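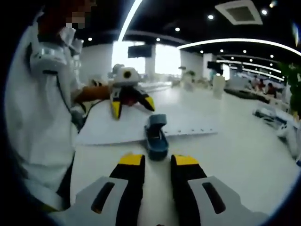

FOR RELEASE 25/01/2024

Devstead opens up its hand-held gripper build, and you can make one too

IRNLEY – I've been putting off writing this for weeks, mostly because every time I sat down to do it I found one more thing on the gripper I wanted to fix. But the files are up, the parts list is finished, and I get to tell you that the Rezaei hand-held gripper is now free for anyone to download, print and build. I'm so happy about this one!

If you've never come by Devstead, we're a shared workshop in Irnley where members build what they like on long tables and borrow each other's good screwdrivers. I joined to fix a lamp. I ended up building grippers.

The Rezaei is a two-finger gripper you hold and squeeze yourself. It has a camera up top, so when you pick something up and put it down again, you get a recording of the whole move from the gripper's point of view. Those recordings are what you use later to teach a robot arm the same job. No arm needed to get started, and that was the big draw for me, as I don't own one and don't have anywhere to put one either.

The release covers the printed housings, the finger pads, the squeeze linkage, the camera mount and a build guide of 241 steps. I know that sounds like a lot. Many of them are "put in the next screw" (I wrote it the way I'd want to read it at the end of a long evening). If you've put together flat-pack furniture and still like the person you did it with, you'll be fine.

A few things changed from the version we showed in June. The linkage has a stiffer spring, so the fingers come back open faster. The pads are now separate from the fingers, held by two screws each, and you can swap a worn one without taking the whole thing apart. I also moved the cable exit, after pulling out the plug with my own elbow more often than I'd like to put in print.

Now for the fun part, which is trying it on things. Soft things, hard things, things with silly shapes. We run our sessions on a plain white table with a sheet of paper for the work area, and members bring whatever they have at home. Toys are great for this! They have odd corners and smooth bits and parts that stick out, and a gripper that can cope with a toy box will do pretty well with a kitchen drawer.

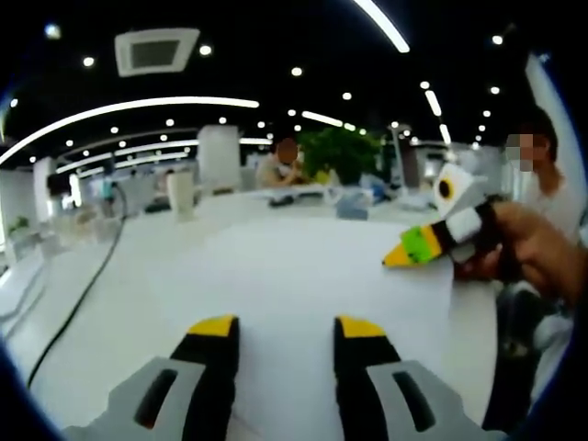 A block-built toy with a green and yellow beak, held beside the gripper at the work table.

So far our members have logged 3000 recorded moves with the Rezaei, and I've gone through them all (with a great deal of coffee). I kept 2820. The rest went out for dull reasons like a full memory card or a thumb over the lens. The ones I kept are part of the download, sorted by object, and you're welcome to use them for your own projects or just to check that your build is recording the way it should.

Printing a full set of parts uses some 700 grams of filament, with a bit of room for a failed finger. Print the fingers lying on their side, please. I did my first pair standing up and they snapped at the second joint.

There's also a build day coming up at our sister shop in Rillmont, for people who'd like company while they work through the guide. You don't need to be a member of either workshop. Bring printed parts if you have them, or ask at the desk and we'll put a set on the printers for you ahead of time – you pay for the filament and that's it. Kids are welcome with a grown-up, and the younger ones usually take over the object testing.

What's next? I'm working on a smaller grip for people with smaller hands, and a left-handed housing, which has been asked for loudly and often. Both will go up in the same place when they're ready. If you build a Rezaei before then and change something about it, send it in. I'd love to add it to the guide with your name on it.

Files, parts list and build day sign-up are on the Devstead projects page. Press questions can go to the front desk in Irnley, marked "gripper," and they'll find their way to me.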